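ロボット工学実験II 配布資料
第5回 把持の比較 ― グリッパと手先カメラ

担当:Lovisa Wallin、Ok-hee Shin(Bandska実験室)

今回は前回組み立てた評価手順を使い、グリッパの違いが「つかむ・運ぶ・入れる」の各段階にどう表れるかを調べる。課題そのものは単純で、玩具の台所の上にあるブロックをつかみ、鍋に入れるだけである。単純な課題を選ぶと、失敗したときの原因を絞りやすい。

前回の訂正
第4回の資料で、手先座標系のz軸の向きが図と式で逆になっていた。式のほうが正しい。図を写した人はノートを直しておくこと。

1. 用語
把持姿勢:指を閉じる直前の手先の位置と向き。
開口幅:指先の内側どうしの距離。対象物の幅ではない。
接近方向:把持姿勢へ向かう最後の直線区間の方向。この課題では原則として上から。
解放高さ:指を開き始めるときの、対象物の下端と接触面との距離。
過把持:対象物が変形または回転するまで閉じてしまう状態。硬いブロックでは変形より回転として出る。

2. 比較するグリッパ
Plullberg 平行二指型
指は左右対称に動く。制御量は開口幅ひとつなので、指令値と実際の状態の対応がわかりやすい。向かい合う平らな面を持つ物に向いている。立方体に対しては、手先の回転角が面の向きと合っていないと角を挟む。角を挟んだ場合、閉じる途中で物が回って収まることもあるが、それを当てにした手順は書かない。

Kioko 多指型
指ごとに閉じ方を変えられる。丸い物や傾いて置かれた物に対しては許容範囲が広い。一方で、手先の外形が大きく、鍋の縁や隣の物に触れやすい。指が対象物を覆うため、上からのカメラでは把持の状態が見えなくなる。接触の判定は画像に頼らず、指の電流値を使う。

どちらが優れているかを決める実験ではない。レポートで「総合的に優れている」と書いたものは差し戻す。どの条件で、どの段階に差が出たかを書くこと。

3. カメラの配置
使うのは2台である。

外部カメラは調理台の正面側に置き、天板全体とアームの肘から先が入るようにする。アームの基部が流し台に重なる配置になりやすいが、コンロ側が見えていればよい。手先が鍋の上に来たときに肘で鍋が隠れないかを、動作を始める前に手動で確認する。

近接カメラは鍋の内側が見える高さに置く。縁の手前側の内壁は見えにくいので、解放後の位置はできるだけ奥側で読む。金属の鍋は照明を反射し、露出が自動のままだと手先が入った瞬間に明るさが変わる。露出は固定にする。黒いコンロ面にも鍋が映り込むため、輪郭抽出を使う班は映り込みを物体として拾っていないか確かめること。

2台の時刻同期はFindsteadの記録ソフトで行う。記録を始めたら、最初の動作の前に必ず同期信号を1回入れる。入れ忘れた記録は後から合わせられないものとして扱う。

4. 制御側の設定
制御周期と速度上限は初期値のまま変えない。変更してよいのは次の項目に限る。

・接近区間の長さ
・閉じる速度
・閉じ終わりの判定しきい値
・解放高さ

一度に変えるのは1項目だけとする。班によっては閉じる速度としきい値を同時に動かしたくなるが、この二つは互いに影響し、結果の解釈ができなくなる。設定ファイルの名前には班番号と試行番号を入れる。上書き保存はしない。

非常停止ボタンの担当を班で1名決め、その人は動作中に記録係を兼ねない。アームの可動範囲に手を入れて物を置き直すときは、必ず停止状態を声に出して確認する。

5. 手順
(1) アームを待機姿勢に戻し、グリッパを全開にする。
(2) 鍋を右側のバーナーに置く。柄の向きは班で決め、全試行で同じにする。
(3) ブロックを開始位置に置く。傾きのある条件では、傾けた向きを記録用紙に矢印で書く。
(4) 同期信号を入れ、記録を開始する。
(5) 接近、把持、持ち上げまでを実行し、いったん停止する。
(6) 停止中に手先とブロックのずれを確認し、記録用紙に記入する。
(7) 鍋の上へ移動し、解放する。
(8) 手先を上へ退避させてから記録を止める。

各条件につき5試行行う。失敗した試行も1試行として数え、やり直しはしない。ただし、同期信号の入れ忘れと非常停止は無効試行とし、その旨を書いたうえで追加する。

6. 失敗の分類
記録用紙の「結果」欄には次の記号を書く。

A:指がブロックに触れない、または触れただけでつかめない
B:つかんだが持ち上げの途中で落ちる
C:運搬中に姿勢が変わる(落ちてはいない)
D:鍋の縁、または鍋の中の物に接触する
E:解放後にブロックが鍋の外に出る

複数にあてはまるときは、先に起きたものを主とし、残りを括弧に入れる。たとえば運搬中に回転し、そのために縁に当たった場合はC(D)となる。CとDの区別は画像だけで迷うことが多い。持ち上げ直後の停止時と鍋の直前とで、ブロックの上面の向きを比べて決める。

鍋の中に先に物が入っている条件では、解放高さの影響が大きい。低くしすぎると指先が中の物に当たり、高くしすぎるとブロックが跳ねる。昨年度の記録ではDの多くがこの条件で出ていた。多指型では、指を開く動作そのもので隣の物を押す場合がある。開く量を全開にせず、離れるのに必要な分にとどめた設定も試してよい。

7. 記録の見方
外部カメラの画像では、肘から手先までの姿勢と、ブロックの傾きを見る。近接カメラの画像では、鍋の内側の物どうしの位置関係を見る。片方だけで判定せず、見えない部分は「不明」と書く。推測で埋めた欄があるとき、後の集計でそれを取り除く方法がない。
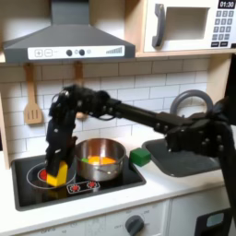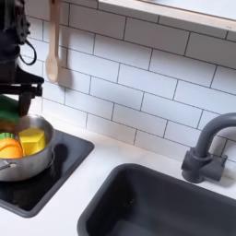

図1(上)コンロ左側での黄色いブロックの把持。図2(下)鍋の中の黄色いブロックとオレンジ色の物、その上方の手先。

8. レポート
提出するのは、記録用紙の写し、設定ファイル一式、考察の3点。考察はA4で2枚以内とし、次の問いに答える形で書く。

・二つのグリッパで、失敗の種類の分布はどう違ったか。
・傾きのある条件で、手先の回転角をどう決めたか。
・近接カメラがなかった場合、判定できなくなる項目はどれか。

提出先は341号室前の箱。装置の予約表も同じ場所にある。設定ファイルについての質問はShin、座標系と校正についての質問はWallinまで。

次回は校正のやり直しから始める。各班、今回使った校正ファイルを消さずに残しておくこと。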